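Reviews > Hands and Grippers > Two-Arm Setups

Beteo five-finger hands: eight weeks with a rope

Oct 14, 2024 – by the workshop editor, Sandumton 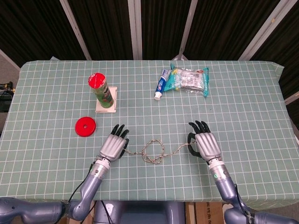 Why we tested with rope

We bought a pair of Beteo hands in August to replace the parallel grippers from Grasska on our two-arm robot. With boxes and bottles the old grippers did very well, and I would not change them only for that. Our problem was cord. We want the robot to pull a knot tight, and a flat jaw holds a thin cord badly when the pull comes from the side.

The rope in our test is a thin braided one in tan, white and brown. Each hand takes one end between the thumb and the fingers, and the loop stays in the middle of the table. I like the green cloth with the white grid for this work. The top camera finds the rope on it easily, and I can see at once if one hand pulls more than the other.

What is good

The thumb is the best part. It closes slowly at low force and keeps its position when the other arm begins to pull. In 1000 pulls we lost the rope 12 times, and most of these were in the first days, when my force limit was too low. The Grasska jaws lost it much more often, so I stopped that comparison early.

Changing a hand takes eight minutes with one hex key. The manual is short but correct.

What is less good

The cable is outside the forearm, on both arms. For slow work this is no problem, but I had to fix it again two times after fast wrist turns. Beteo sells a sleeve, and in my opinion it should be in the box.

The fingers are also thick for small things. The toothpaste tube is fine, and the chips canister with the red lid is fine if you come from the side. A lid that lies flat on the cloth is hard. The hand must push it to the table edge first, while the Grasska gripper picks it up directly.

We also tried the Mitsotakis-Vlachou controller instead of the standard one. It gives smoother finger motion – but the setup took me two days, and the error messages are only numbers.

Price and opinion

We paid 1875 for each hand, without tax. For rope, cable and soft packages I recommend them. For flat and hard parts, keep your parallel gripper.

3 comments

cordless_k: Did you use the rubber fingertips or the standard ones?

Reply from the author: Standard ones. The rubber tips were not in stock when we ordered.

benchnotes: Same experience with the cable. I use two soft straps below the wrist and it stays in place.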